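Purple Day at the high school -- do we do shirts again or something else?
Cedlow Community Board > Schools & Kids 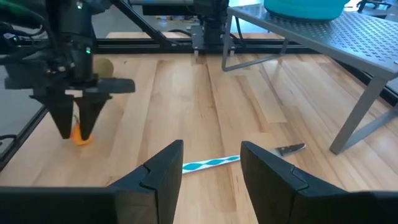
marlowe_mom

Ok so Epilepsy awareness day is coming up again and student council wants purple shirts like last year. I'm on the parent side of it, I don't get a vote, but I do get the emails. So many emails.

Last year we raised $2,809 which was great. But a bunch of kids who couldn't get a shirt (sold out of anything under XL by lunch) felt left out and a couple got comments in the hallway. Kind of the opposite of the point.

Ideas? Need to get back to them by end of the month.

pinewood22

Any purple counts. Sock, hair tie, sharpie on the hand. Problem solved. My daughter's old school did that, never sold a shirt.

marlowe_mom

They said any purple counted last year too. Kids still knew who had the "real" one.

gus_on_4th

Not trying to be the grump but why does every cause need a shirt. Kids have 7 of these a year now. Pink one, orange one, the mismatched sock one. Mine wears them to mow the lawn. Ask him what any of them were for and he'll say "Friday I think"

Just send the money.

tealeaf_k

@gus_on_4th my son has epilepsy and the first year they did it he came home and said half his math class was in purple. He was in 6th grade then and hadn't told anybody but two friends. He told four more people that week. So it's a shirt yeah but it did something at our house.

gus_on_4th

Fair. Didn't mean it at anyone's kid.

Still think they could skip the shirt and keep the day.

tealeaf_k

I could live with that tbh

rinkrat_dad

Who printed them last time? Was it Dunent? We used them for hockey and the sizing was a mess. A medium fit my 8 yr old.

marlowe_mom

Dunent yes. And they were late. Boxes came the afternoon before and we were folding in the gym til 9.

rinkrat_dad

Try Peltonen. They did our warmups, bit more per shirt but you can reorder small batches. Minimum was 22 I think? Call them, don't email, they never answer email.

hollis_b

Teacher here (not at the high school, middle). What bugs me is the day has no content. Kids show up in purple, get a photo on the steps, done. Last year I asked homeroom what you do if someone has a seizure. Three of them said put something in their mouth. WRONG. Do not do that.

If they want to do something useful get the nurse into homerooms for ten minutes. Time it, roll them on their side, move stuff away, stay with them. That's most of it. Call 911 if it goes past five minutes.

tealeaf_k

THIS. I would trade every shirt for that.

pinewood22

Can do both though? Shirt money could pay for whoever comes in to talk.

hollis_b

Nurse is free lol. But sure

snowglobe_annie

Going to disagree a little. Shirts are the only reason my freshman pays attention at all. She designed one of the entries last year, didn't win, was proud of it anyway. Take that away and it's one more assembly they sit through on there phones. Let them have the design contest.

gus_on_4th

Make it stickers. Contest winner goes on a sticker. Everybody gets one, no sizes, costs nothing.

snowglobe_annie

...ok that's pretty good

rinkrat_dad

Gus with the save

marlowe_mom

Stickers!! Why did we not think of that. Would still want something to sell though, the money went to the family camp up at Daltasitz and they're counting on us again. In August they sent the kids a card and everything.

pinewood22

Bake sale at lunch. Purple frosting.

hollis_b

District rules, has to be store bought and sealed now. Check with the office before you tell anyone to bake.

pinewood22

Ugh. Since when

hollis_b

2 years. Allergy thing.

marlowe_mom

Ok. So what I'm sending them: sticker for every kid, nurse in homerooms, contest stays. Shirts by preorder only, thru Peltonen if they'll do it, so nothing sells out. Will ask about the camp money and whether a donation jar is allowed.

tealeaf_k

Could you ask that they don't single out kids who have it? Last year somebody wanted a "stand up if you or a family member" thing at the assembly. He about died.

marlowe_mom

Oh no. Yes. Putting that at the top.

gus_on_4th

Put me down for a shirt then I guess. XL. For mowing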